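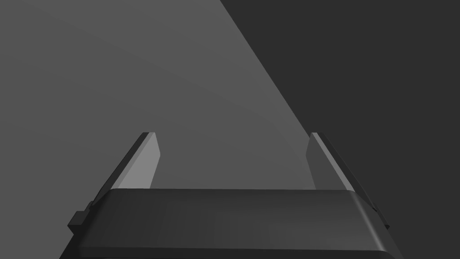

3.2 Freigabe simulierter Handhabungsaufgaben

Für simulierte Handhabungsaufgaben in Innenräumen liegt bislang keine verbindliche Norm vor. Die Projektgruppe Malisari hat deshalb interne Regeln festgelegt, nach denen eine Aufgabe in den Bestand aufgenommen wird. Sie gelten für alle Szenen, die mit der Umgebung Hotum erzeugt werden, und betreffen die Aufzeichnung ebenso wie die spätere Auswertung.

Jede Episode umfasst höchstens 2000 Zeitschritte. Die Ansichten der Greiferkameras werden auch dann gespeichert, wenn zwischen den Fingern kein Objekt liegt. Ein nachträgliches Entfernen solcher Abschnitte ist unzulässig, weil sonst die Anfahrwege im Datensatz fehlen. Abbildung 4 gibt eine Greiferansicht mit geöffneten Backen und leerem Zwischenraum wieder.

Abbildung 4: Ansicht aus Richtung des Greifergehäuses, simuliert.
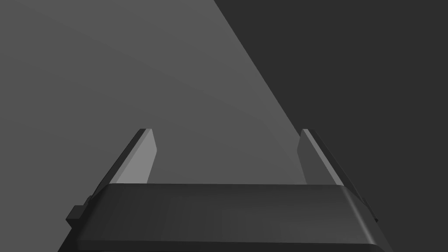 3.3 Regeln für zweiarmige Aufgaben

Bei zweiarmigen Systemen ist vor Beginn festzulegen, welcher Arm das Objekt berührt und welcher in Bereitschaft bleibt. Der Bereitschaftsarm hält seinen Greifer offen und abseits der Möbel. Sein Mindestabstand zum nächsten Möbelstück beträgt 30 cm. Wird dieser Wert unterschritten, ist die Episode als fehlerhaft zu kennzeichnen; gelöscht wird sie nicht.

Die Kennzeichnung erfolgt automatisch im Prüfwerkzeug Danko. Von den Episoden der ersten Lieferung wurden 700 zusätzlich von Hand gesichtet, jeweils durch zwei Personen unabhängig voneinander.

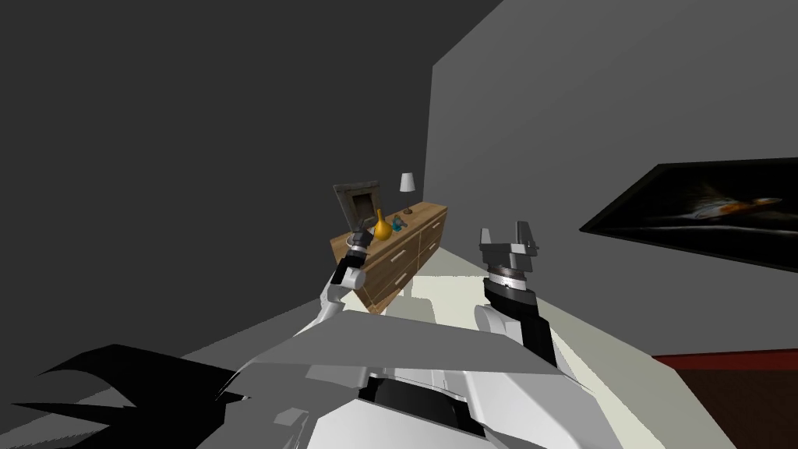
Regeln zur Objektwahl waren in der ersten Fassung vom Januar nicht enthalten und wurden erst nach den Versuchen in Dundstead ergänzt. Zielobjekte müssen seitdem mit Lage, Neigung und Nachbarobjekten protokolliert werden. Steht ein gekippter Bilderrahmen auf einer Kommode gleich neben einer gelben Vase, so ist die Vase als Nachbarobjekt einzutragen, auch wenn die Aufgabe nur den Rahmen betrifft. Eine Verschiebung des Nachbarobjekts um mehr als 20 mm gilt als Nebenwirkung und geht getrennt vom Aufgabenerfolg in die Bewertung ein.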